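Ticket: Two-arm cell, parking rule not followed between runs
Opened by: Xiaoyan Kang
Status: Waiting on reply

Hi Xiaoyan, and thank you for such a careful write-up! I went through your log over my coffee and I think we can sort this out together. Our rule at Flitex asks for both grippers to be open and empty before anyone loads a new layout, and then a 20 second hold with no motion commands at all.

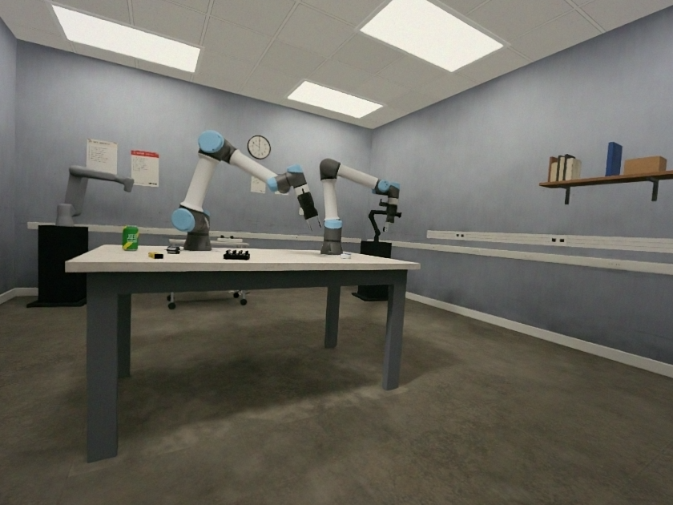
Your script waits only 14 seconds, so the check trips and the run gets flagged. Please set the hold to 20, reload, and try 2 clean runs in a row. I'd also keep the speed cap at 40 percent until both have passed (I know, it feels slow!).

Selim Gezer looks after the written rule, so I've copied him in. If it still flags, send me the new log and I'll gladly take another look.

Warmly,
Nermin Çetinkaya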